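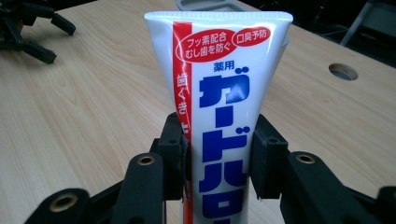

Renting at Figueroa Court: your questions, my answers

I manage the apartments at Figueroa Court, and I get the same questions in my inbox all week long, so I finally sat down and typed everything up. If yours isn't covered, send me a note through the contact form and I'll get back to you (I'm pretty quick, except in September, when everybody moves at once!).

Last updated 2025-03-02

How many apartments are there?

We have 40, spread over two buildings. The Hera building is the older one, with the high ceilings and the radiators that clank a little in the morning. Tinska is newer and has central air, an elevator and smaller closets. People tend to fall hard for one or the other, so I always suggest seeing both.

What's open right now?

Check the availability page. I update it myself the minute somebody gives notice, and if a unit isn't on there, I don't have it. I'm not hiding a secret two-bedroom from you, I promise.

Can I take a tour in the evening?

Sure! I do tours until 7 most evenings. Book through the Omo app or just call the office. Please don't ring the bell of the person living in the unit you want to see. It has happened, and they were very nice about it, but still.

What do I need to apply?

A photo ID, your two most recent pay stubs and the name of your last landlord. If you're self-employed, last year's tax return works fine in place of the stubs. Everyone over 18 who'll be living in the apartment fills out their own form. The application fee is $40 per adult and covers the credit and background check.

My credit isn't great. Should I even bother?

Please do. I look at the whole application, and a steady rental history goes a long way with me. You can also apply with a co-signer, who fills out the same form you do. If you already know something ugly is going to pop up on the report, put a line about it in the comments box so I'm reading it from you first.

How long is the lease?

Twelve months to start. After that you can renew for another year or go month to month, which costs a bit more. There's also a 9-month lease on a few of the Tinska studios, mostly for people here on school schedules, but those get snapped up fast.

How much is the deposit?

One month's rent, due when you sign. You get it back after you move out, minus any damage beyond normal wear. Small nail holes from hanging pictures are normal wear. A hole where the towel bar used to be is not!

Are pets okay?

Yes, up to 2 per apartment. Cats and dogs both, and I don't have a weight limit, but I do want to meet the dog before we sign anything (partly policy, partly I just like meeting dogs). Pet rent is added to your monthly bill. Fish and other tank pets are free, though you'll need to ask me before setting up a really big tank, especially in Hera, where the floors slope.

Can I paint?

You can, as long as you send me the color first and it goes back to white before you leave. Bedrooms and living rooms only. No painting the kitchen cabinets, please. And no peel-and-stick tile on the original bathroom floors in Hera. I spent a very long weekend scraping some of that off and I'm not over it.

Is parking included?

One space per apartment is included in Tinska. Hera doesn't have its own lot, so Hera folks either park on the street or rent a spot behind Tinska when one comes free. There's a waiting list. Guests can use the spaces marked visitor overnight, but not for the whole week.

Where's the laundry?

Tinska has a washer and dryer in every unit. In Hera the machines are in the basement and you pay through the Omo app, no quarters needed. Clean the lint trap when you're done, and if somebody's load is sitting there finished, it's fine to move it to the folding table.

What utilities do I pay?

Electric and internet are yours. Water and trash are in the rent in both buildings, and heat is included in Hera because it's all one boiler. In Tinska, heat runs on your own electric bill.

How do I get something fixed?

Put in a request through Omo and add a photo if you can. Regular stuff like a drippy faucet or a sticky door usually gets handled during office hours. For water pouring anywhere, no heat, or a lockout, call the emergency line, day or night. Don't email me about a flood!

Can I sublet?

With written permission, yes. Your subletter has to apply just like anybody else, and your name stays on the lease, so you're still on the hook for the rent. Short-term vacation rentals aren't allowed in either building.

I want to move out. What now?

Send me written notice at least 60 days ahead. I'll reply with a cleaning checklist and set up a walk-through with you. Leave your keys, the mailbox key and the fob on the kitchen counter, and give me your new address so the deposit check goes to the right place.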